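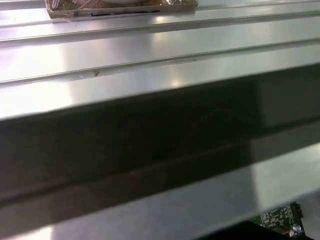 ## Dreker wrist kit on a Jekomon arm: the review after the fault

I put off writing this because Plembridge kept promising a firmware fix. It's the 25th December, the shop is shut, and there's still no fix, so you get the review of what I own and not of what was announced.

The Dreker is a gripper and wrist camera sold as one kit for small arms. Mine cost 800 dollars from Plembridge, plus a cable they forget to put in the box. I use it to pick film-wrapped packages off ribbed metal and move them to a tray. Shiny plastic on shiny metal is a rotten job for any camera, and the sales page says the Dreker handles "reflective surfaces." I had doubts about that line when I read it, and I have more now.

## What went wrong

In July the arm drove the gripper down into the metal with no package under it. The kit had taken a bright patch of glare for plastic film, decided it had a target, and gone in at full approach speed. Fine, cameras get fooled. What bothers me is what came next. The force limit should have stopped the move at first contact. It didn't. The arm kept pushing until Agnese Šimkus hit the stop button, and the kit's log recorded the whole thing as a "successful grasp."

Agnese had her hand near the arm a minute earlier, clearing a bit of tape. I don't find that part interesting to joke about.

## What I found out later

Support first told me my lighting was at fault. Then they told me my arm was at fault. Catinca Surdu, who does our wiring, took the second claim seriously enough to spend an evening on it, and found that the force limit resets to its factory value whenever the camera reconnects. The camera reconnects a lot. Over 1,000 test picks she logged 4 drops in the link, and after every one of them our lower limit was gone. No warning on the screen, no line in the log.

You can see the limit if you open the settings page again by hand. Who does that in the middle of a run?

## The good bits

- The fingers grip thin film without tearing it. I expected worse.
- The wrist turns a full 360 degrees and the cable guide copes.
- Close-up views are sharp enough that grooves and small specks on the metal show up well. Glare still washes out parts of the surface, and the software still treats some of that as something to grab.

## The bad bits

- The force limit, see above. For me that outweighs the rest.
- The manual covers the stop input in one paragraph, and the wiring drawing next to it belongs to an older model.
- The Tănase mounting plate, sold as the matching part, needed filing before the screws lined up.
- Support answers quickly and says very little.

## Should you buy it?

Not for work where people reach in. If yours is fenced off and the stop circuit cuts power to the arm without going through the kit, you could live with it. We run ours that way now, at low speed, and Catinca added a check that reads the force limit back before each pick and refuses to move if it's wrong. That took her an evening. Dreker has had since the summer.

Two stars. I'd add one if the firmware arrives and the limit survives a reconnect, but I'll be pulling the camera plug myself to test it before I change anything here.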